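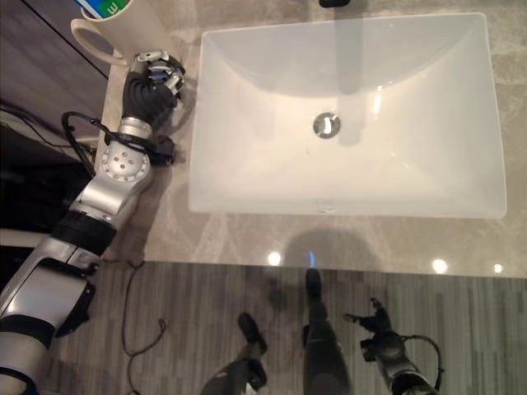 About Howlader

April
By Loan Đồng

Most pages like this one begin with a grandmother. She had a garden, she knew her herbs, and one day somebody in the family found her notebook. We have read a lot of those pages and we don't believe many of them. Howlader has no notebook. It was started by two people who had bought too many jars of dried petals and been let down by nearly all of them.

Amparo Echeverri was cooking in a hotel kitchen and Rafsan Sikder was selling spices to it. The kitchen had a box of culinary lavender that tasted of soap. Rafsan had supplied it, and to his credit he agreed about the soap. They began asking growers plain questions: which variety, when was it cut, how long did it sit before drying. Most couldn't answer. A few got cross. The handful who answered properly are the people we still buy from.

What we sell

We dry and pack herbs and flowers for cooking and for tea. Calendula, chamomile, lemon verbena, rose, hyssop, three kinds of mint, and lavender again, now that we have found one we can stand behind. The list is short and we get asked to make it longer. We try new things every season and drop most of them. Violets went because they looked lovely and tasted of very little once dried, and we couldn't see why anyone should pay for that.

Everything comes in 100 g bags, with the variety and the month of cutting on the label. If a batch is weak we say so on the label as well, and sell it cheaper. Hugo Carretero, who keeps our accounts, has never liked this.

What we don't claim

You won't find the word "wellness" on our packets. People have used chamomile to settle the stomach for a very long time, and plenty of them swear by it. That tells you it is an old habit. It doesn't tell you how much to drink, or whether it will do anything for you, and we aren't doctors. We like it because it tastes of apples and hay.

We are just as wary of "natural". Foxglove is natural. So is the mould that gets into badly dried petals. If you want to cook with flowers from your own garden, make sure you know exactly what the plant is and what has been sprayed on it, and leave florist's flowers in the vase.

How we check

Keabetswe Mokoena runs the tasting room. Every batch is brewed plain and tasted blind next to the last one, and she has the final say, over the founders too. Last year she turned down 62 batches. Some growers thought that was harsh - one sent us a long letter about it - but the sacks went back.

We don't carry a badge from a tasting award. We looked into a few and found that you mostly pay to enter, and a surprising number of entrants win something.

Visiting and buying

The packing room is open to visitors most mornings until noon. There is no tour and no gift shop, but Keabetswe will let you taste whatever is on the bench. Shops can order by the case. If you think one of our teas is dull, write and tell us which one, with the batch number from the back of the bag.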